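Facilities Update: Care and Service of the Two-Arm Kitchen Cell

Painemal Laboratory Newsletter, December 2021

The two-arm kitchen cell in the Painemal Laboratory has returned to its regular schedule following its second service period of the year. Members of the laboratory who book time on the cell are asked to read this item in full, as several parts of the daily routine have changed. The revised service sheet replaces the one issued in September, and printed copies of the earlier version should be discarded.

Service is now planned by hours of operation. At the start of the most recent work the hour counter stood at 1,818. A short inspection is carried out every 500 hours and covers the gripper fingers, the cable runs and the bolts at the base of each arm. A full service, which includes a check of every joint by the supplier, Dudgate, falls due at 3,000 hours. The cell will be closed to bookings for around 2 weeks when that point is reached, and the dates will be announced through the usual list.

The greater part of the recent work concerned cables. Wear had been found on the outer sleeve of one gripper cable, at the point where it passes the wrist. The cable was replaced, and both arms were then taken slowly through their full reach with the guards in place and one person standing at the stop control. Users should look along each cable before the first motion of the day. A cable that pulls tight at any point is to be reported before work begins, and users are not to re-route or tape cables themselves.

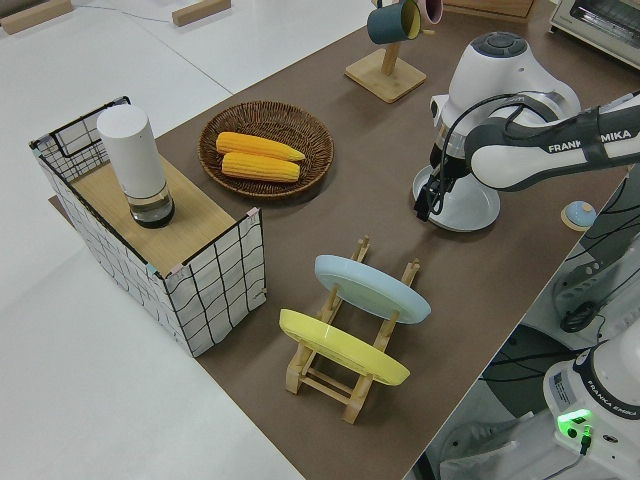
Gripper fingers are inspected at the same time. The pads are wiped with a dry, lint-free cloth at the close of each session. Solvents are not to be used, including the cleaning spray kept at the Clerkosia bench, which softens the pad material. Replacement pads are kept in the second drawer of the parts cabinet and are always changed as a pair. The person making the change signs the service sheet and records the hour count – the date alone is not sufficient.

After any change of pads, the opening width of the gripper must be set again and the reference grasp repeated. Plates are used for this purpose. A plate has a thin rim and a smooth surface, and a small error in finger height or closing force is quickly noticed. The grasp is tested first on a plate lying flat and then on a plate standing in the rack. Each test is run at reduced speed. If the plate shifts in the fingers, the arm is to be stopped and the finger height checked before the force setting is touched. Raising the force to hide a poor alignment was the cause of two broken plates earlier in the year, and the practice is no longer permitted.
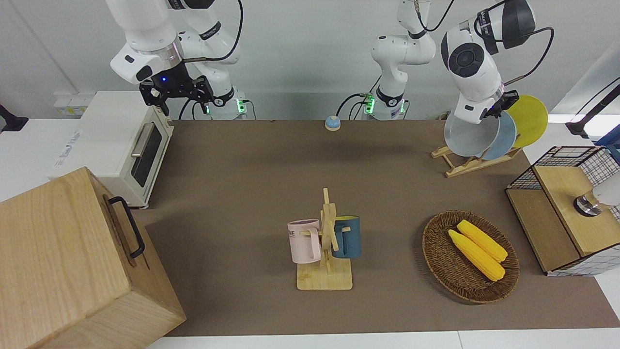 The left arm grips the rim of a gray plate at the wooden rack, with the right arm's gripper open near the toaster oven.

The layout of the work surface also forms part of the set-up. Users may rearrange the kitchen items during their own sessions, but the standard layout must be restored before the cell is handed over. A printed plan is held in the Curico binder next to the operator's desk. Items brought in from outside the laboratory require approval, and heavier pieces should be weighed first so that the payload settings can be confirmed.

Lorena Daza, who coordinates service of the cell, has asked that faults be reported on the day they are found, however minor they may seem. A report should give the arm concerned, the hour count, the task in progress and any message shown on the operator's display. If an arm has stopped with an item in its gripper, the item should be left in place until a trained user is present – releasing the fingers by hand can damage the mechanism.

Users who completed their training before September are required to attend a short refresher covering the new pad procedure and the order of the morning checks. Places may be requested from the laboratory office. Bookings already made will be honored, but access to the cell will be limited to observation until the refresher has been completed.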